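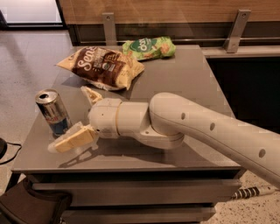
Research Officer, Military and Frontier History
Dorkholm Regional Museum and Archive
Fixed term, full time

Dorkholm Regional Museum and Archive invites applications for the position of Research Officer, Military and Frontier History. The appointment is for 20 months and is based in the Archive's reading rooms at Vukevby, with regular travel to the district repositories.

About the position

The Research Officer will catalogue and interpret the Vedov Papers, a collection of 2,584 items relating to the mounted police and volunteer rifle companies that served in the Dorkholm district in the second half of the nineteenth century. The papers comprise muster rolls, patrol diaries, supply ledgers, private correspondence and a small number of hand-drawn maps. They were transferred to the Archive by the Vedov family and have not previously been open to researchers.

Much of the material concerns the dispersal of Aboriginal communities from pastoral leases along the upper river, and several of the patrol diaries contain accounts of killings. The Research Officer will be expected to treat these records with care, to follow the Archive's cultural protocols, and to work under the guidance of the Elders' Reference Group on questions of access, description and display. Some items will remain restricted at the Group's direction.

The position reports to the Head of Collections, Mr Senyo Eshun.

Duties

Catalogue the collection to item level in accordance with the Archive's descriptive standard.
Transcribe the patrol diaries and prepare them for indexing by date, place and personal name.
Compare the muster rolls with colonial gazettes, court records and newspapers, and record discrepancies.
Prepare a written historical report on the operations of the rifle companies, suitable for publication in the Archive's occasional series.
Contribute text and object lists to the exhibition planned for the Bonsu Gallery.
Respond to enquiries from descendants, local historical societies and other researchers.
Present work in progress to the Reference Group at each of its scheduled meetings.

Selection criteria

Essential

An honours degree or higher in history, archival studies or a related discipline.
Demonstrated ability to read and transcribe nineteenth-century handwriting.
Sound knowledge of Australian colonial history, including the history of frontier conflict.
Experience in the arrangement and description of archival or manuscript collections.
Demonstrated capacity to work respectfully with Aboriginal and Torres Strait Islander people and organisations.
Well-developed written communication skills, with at least one published article, report or catalogue.

Desirable

Familiarity with military record series, in particular pay lists and returns of arms.
Experience in preparing material for exhibition.
A current driver's licence.

Aboriginal and Torres Strait Islander applicants are strongly encouraged to apply.

Conditions of employment

The position is classified at Research Officer Level 3 under the Museum's enterprise agreement. Ordinary hours are worked between 8.30 am and 5 pm, with access to flexible working arrangements by negotiation. Original items may not be removed from the Vukevby reading rooms, and the cataloguing component of the role is therefore not suited to remote work. Report writing may be undertaken from home with the approval of the Head of Collections.

Employer superannuation contributions and annual leave loading apply. Relocation assistance may be offered to an applicant moving to the district from elsewhere in Australia. Travel to district repositories is made in a Museum vehicle, and overnight accommodation is booked and paid for by the Museum.

The successful applicant will be required to undergo a national police check before commencement. Applicants must hold the right to work in Australia for the full term of the appointment.

How to apply

Applications should consist of a covering letter, a statement of no more than 3 pages addressing the selection criteria, a curriculum vitae and the names of two referees. One sample of published or unpublished historical writing should also be supplied. Applications that do not address the essential criteria will not be considered.

Applications may be lodged through the employment page of the Museum's website or delivered in a sealed envelope to the front desk at Vukevby, marked "Research Officer: Confidential" and quoting position number 29. They must be received by 5 pm on the closing date shown on the employment page. Late applications will be accepted only where an extension has been granted in writing.

Interviews will be held at Vukevby in December. Shortlisted applicants will be asked to complete a short transcription exercise on the day. Video interviews can be arranged for applicants living outside the district, in which case the exercise will be sent electronically.

Enquiries concerning the duties of the position should be directed to Mr Eshun. Enquiries concerning the application process, including requests for adjustments at interview, should be directed to Mr Mohammed-Awal Nutsugah, People and Culture. Both may be reached through the Museum switchboard during business hours.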